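# The Tea Table

The robotics club at the Porow technical school meets in what used to be a darkroom. It is narrow, the sink still works, and the only window is painted shut. Ten students belong this year. They are not building anything that fights, climbs or throws a ball. For most of the school year they have been trying to get two robot arms to set out cups.

The project is called Indell, after a street two of the founding members lived on. It started in January as an entry for the Drostumov Open, a student contest in which each team gets the same household job and the same time limit. The job last season was folding towels. This season it is a tea table: take mugs from a tray, put them where the judges say, and finish without breaking one or stopping for help. Teams find out the layout on the morning of the contest.

The club had one arm when it signed up. The second came out of a grant from the Rojanasak fund, which pays for equipment at schools outside the big cities. The application took longer to write than the first program did. The students asked for an arm, two wrist cameras and a box of spare finger pads, and got all of it except the travel money.

Both arms are moved by hand during practice. A student sits at a pair of smaller lead arms and goes through the job at normal speed while the bigger ones copy every move. The cameras and the joint positions are recorded together. Later, a program is trained on those recordings and tries the job alone. When it fails, the students look at where it failed and record more of that part.

By the end of September the club had 468 recordings it was willing to keep. It had thrown out 228 others. The rules for keeping one are taped to the darkroom door. No pauses while the driver thinks. No bumping the tray. No picking up a mug, changing your mind and picking up a different one. The last rule was added after the program learned to do exactly that, and kept reaching for one mug and drifting to the next.

Driving is harder than it looks from the doorway. There is no feeling of weight in the lead arms, so a new driver tends to squeeze too much or let go too high. Members work in pairs, one driving and one watching the clock and the screen, and they trade after every third run. The fastest driver in the club is a first-year student who plays the accordion. The most careful one is also the slowest, and her recordings are the ones the program seems to learn best from. The club argued over that for two meetings and then told everyone to slow down.

Handles have been the main trouble. A mug can be picked up by the rim from almost any side, but the contest gives points for handles that end up facing the guest. In the spring the students used identical plain mugs and did well. Then they read the rules again, saw that colors could vary, and went to a secondhand shop. Their results dropped by half in a week. Since then they have changed the mugs, the coasters and the saucers as often as anyone can bring something from home, and they move them between runs.

They also changed the walls. The early recordings were made against bare white board, and the program got lost when someone walked past in a red sweater. Now the workspace is boxed in, and the lining gets swapped from time to time. The current one has a terrazzo pattern that half the club can't stand. 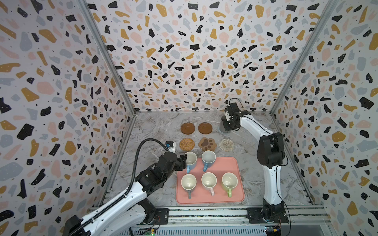

*Left arm on a blue-handled mug, right arm over the gray cup at the back. Porow robotics club, October 21, 2022.*

A practice session runs for three hours with a break in the middle. The first part goes to recording. After the break the students load the newest version of the program and let it try, and somebody keeps a hand near the stop switch. A good run is quiet and a little dull to watch. A bad one usually goes wrong early, with a gripper closing beside a rim, and the rest of the attempt is spent moving air from the tray to a coaster.

On its best evening so far the program placed every mug in eight runs out of twelve. The club thinks it needs better than that to reach the final at Drostumov, where last season's winners had a few more members and a much larger room. It also needs to sort out the clear glass coaster, which the program often treats as bare table.

There is still the matter of the bus. The school has offered to pay for half of it, and the club is selling tea in the main hall at lunch to cover the rest. The students pour that by hand.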